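The minibus to Dukudley leaves when it is full. I knew this. I had read it in two guidebooks and been told it by the woman at the guesthouse, and still I turned up at the station at 6 in the morning with the idea that I would be on the road by half past. I was the third passenger. The bus had 18 seats, if you count the ones that fold down into the aisle, and you should count them, because somebody is going to sit there.

So I waited. I bought a boiled egg with pepper sauce, then another boiled egg. A man came through the bus selling belts, and another came through selling one enormous pair of bathroom scales, and I found myself thinking about it. By the time we pulled out it was past nine and I had been preached at, in a friendly way, by a fellow who got off before the engine started. I gather he does this all morning. It must be nice to have an audience that has already paid and can't leave.

I was going to Dukudley for the yam festival, which takes place in August and which I had been hearing about since I got to the coast. Everyone in Metlow had an opinion on it. Half of them said it was the best thing in the region and the other half said it used to be. Not one of them could tell me what day it started. I have come to think this is the sign of a good festival. The bad ones have a website with a schedule.

The road goes inland for an hour and is perfectly fine, and then it reaches Akpalu and stops being fine. From there you climb, with the river down on the left side, and the driver does most of it with one hand because the other one is needed for the phone. My seat was over the wheel. My knees were up by my ears and I had a stranger's bag of onions on my lap, which I had somehow agreed to.

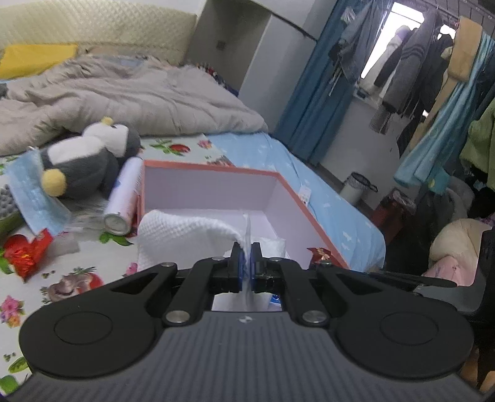 At Mestau we stopped for what the driver called five minutes. I ate a plate of rice, had a full conversation about my marital status, and walked to the end of the village and back. When I returned the hood was up and the driver was lying on a bench with his shirt over his face. The fan belt had gone. I thought of the man at the station, but of course he only sold the kind that hold your pants up.

This is where I met Adom Sulemana, who was on the fold-down seat next to mine and had been too polite to say anything about my elbow. He teaches math in Metlow and goes home for the festival every year. He told me the bus always breaks down at Mestau, and that the cook at the rice place is the driver's sister. He didn't claim there was a connection. He just mentioned the one thing and then the other and went back to his newspaper.

We got into Dukudley at dusk, with the drums already going. I had pictured a sort of parade with me standing beside it looking respectful. What I got was a road completely full of people walking in the same direction, and me in it, still holding the onions (their owner had gotten off and vanished, and I carried them until nearly midnight, when a woman took them out of my arms without a word and I never found out if she was the right woman). The yams themselves came through on people's heads, wrapped in leaves. Everybody hushed for them, and then the noise came back twice as loud.

I can't tell you much about what it all means. Adom tried to explain it over the music and I nodded at what I hoped were the correct points. The first yams go to the elders, and until that's done you aren't supposed to eat the new crop. After that you are supposed to eat nothing else, as far as I could see. I had it boiled, I had it pounded, I had it fried at one in the morning from a lady who laughed at how I held it.

The guesthouse had given my room away, naturally. I slept on a mat on Adom's uncle's porch between two of his cousins, one of whom snores – the other one says it was me. In the morning I went up to the ridge behind the town, which a painted sign gives as 1,341 feet, and from there you can see the whole road back down the valley, with one very small minibus sitting on it, not moving.

I took the truck home. It left on time and I got rained on the entire way.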